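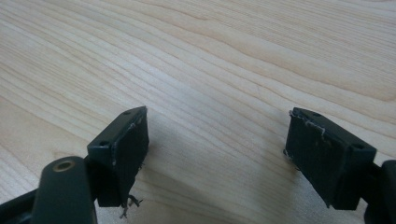 Speaker Notes: Reading Aloud to Adults in Public Libraries
Plesetti Library Association, Summer Meeting, July 24, 2000
Speaker: Trinh Cao, Adult Services

Slide 2. Opening
Thank the association and the Plesetti board. Acknowledge Renji Onishi, who kept the attendance records on which this talk relies.
State the subject: a weekly reading hour for adults, held at the Alemneh branch. The program is not a book club. Those who attend are not asked to prepare or to discuss.

Slide 3. Background
The reading hour began in February with one reader and a single short story. The branch had offered children's story time for many years, and several parents asked whether something similar might be arranged for them. The library agreed to a trial period of 17 sessions.

Slide 4. Attendance
Total visits over the trial: 1,233. Pause here. The figure includes repeat visits, and this must be said aloud.
The largest single session drew 111 people, and the overflow was seated in the periodicals area. Staff have since set a limit on the room.
Roughly half of those attending were over the age of sixty. The sign-in sheet did not ask for age in the first two weeks, so the figure should not be quoted in print.

Slide 5. Choice of material
Short stories held attention better than chapters from novels. Letters and travel writing were also well received. Poetry was tried twice – the second attempt, with a printed copy handed out at the door, went much better than the first.
Read the opening paragraph of the sea story from the blue folder. Allow 2 minutes. Do not read past the mark.

Slide 6. The reader
Staff readers were given one hour of paid preparation for each session. The library recommends that others do the same. A text read cold is plain to every listener by the second page.
Microphones: use one, even in a small room. Patrons with hearing loss will seldom ask.

Slide 7. Permissions
Works still under copyright require care. Refer detailed questions to the handout – do not attempt to answer them from the podium.

Slide 8. Next steps
The board has approved the program through the winter. A second branch will begin in the fall, with evening hours.
Invite questions. If time is short, skip to the sign-up sheet for sample reading lists.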